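Automation of Small-Item Handling at Tedulus: Effects on Task Content and Staff Roles

Setareh Ghasemi and Lộc Đồng
Final project report, Work and Technology module
Submitted 21/05/2021

1. Background

Tedulus prepares small hardware for retail display. Items arrive in bulk, are placed in trays, and are then hung on display stands or packed in cartons. Until recently all of this was done by hand. The company has started to move part of the hanging and tray work to robot arms, and it trains those arms on demonstrations recorded by its own employees. An employee performs the task with a hand-held gripper in each hand, and the recorded motion is used later to teach the arm.

The project asked two questions. First, what does an employee do during a shift once part of the shift is spent demonstrating? Second, how do the employees and their supervisors describe the change in skill, pace and responsibility? Robot performance was outside the scope.

2. Method

We interviewed seven employees and two supervisors. Five of the employees had hung stock by hand before the change. The other two were hired afterward and had never done the job the old way. Interviews were held at the site and lasted between 20 and 50 minutes. We also observed work in the demonstration area and read the written task instructions, which the company calls task cards. One interview was not recorded because of a battery fault and is based on notes only.

3. Change in task content

Before the change, a worker was measured on items per hour. A demonstration shift is measured on accepted recordings. A recording is rejected if an item is dropped, if the gripper leaves the tracked area, or if the worker pauses too long. The target at the time of our visit was 400 accepted recordings per worker per week, on top of normal packing duties.

Workers said the motion itself is slower than hanging by hand. A hand can feel a hook slide over a peg, and the gripper passes on very little of that feeling. Three of the five experienced workers said they had to stop relying on touch and watch the contact point. One said her first two weeks were "like learning to write with the wrong hand." The two newer workers did not report this problem.

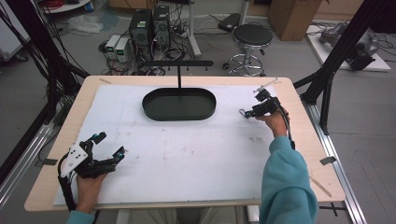
The task cards also set the order of work. In manual hanging, each worker chose where to start and whether to fill a stand from the left or the right. The cards now state a starting side for each batch, and the side is switched between batches so that the recordings vary. Experienced workers disliked this more than any other part of the change. They understood the purpose, but their own habits had been built up over years and were, in their view, faster.

4. Physical load

Manual hanging involved long periods of pinching with the thumb and first finger. Four workers had reported sore hands in the past. All four said this was better on demonstration shifts. The load has moved to the forearm and shoulder, as the gripper has to be held up between motions. Supervisors responded by limiting a session to 45 minutes, followed by a task without the grippers. Workers considered the limit reasonable, although two said it was not always kept near the end of a batch.

Table height was raised as a separate issue. The tables are fixed, and the shorter workers lift their elbows to keep the gripper clear of the surface. A request for adjustable tables had been made but not answered when we finished our interviews.

5. Roles and pay

A new role, session lead, was created in September. The lead checks recordings, resets the table and decides whether a task card needs to be rewritten. Two former packers hold this role. It pays more than packing, and both said they would not want to go back.

Demonstration work itself is paid at the packing rate plus a single payment of 3,000 on completion of training. Opinion on this was divided. Some workers saw the payment as fair for a skill learned in paid hours. Others argued that a recording keeps its value to the company long after the shift is over -- and that a one-time payment does not reflect this. The company has not taken a position on the point.

No jobs had been cut at the time of the study. Both supervisors said that open packing positions were no longer being filled automatically. Workers were aware of this, and it came up in six of the seven interviews without our asking.

6. Limitations

The sample is small and comes from one site. Supervisors selected the interview times, which may have affected who was available. We had planned a comparison with Lavedora, but access was withdrawn before the first visit.

7. Recommendations

Workers should take part in writing the task cards, as they already correct them informally. The 45-minute limit should be logged per worker instead of per table. The terms for the use of recordings should be put in writing before the next group is trained.

Contact: Work and Technology student projects office | © 2021 the authors | Back to top

This site uses cookies to remember your settings. Accept | Manage preferences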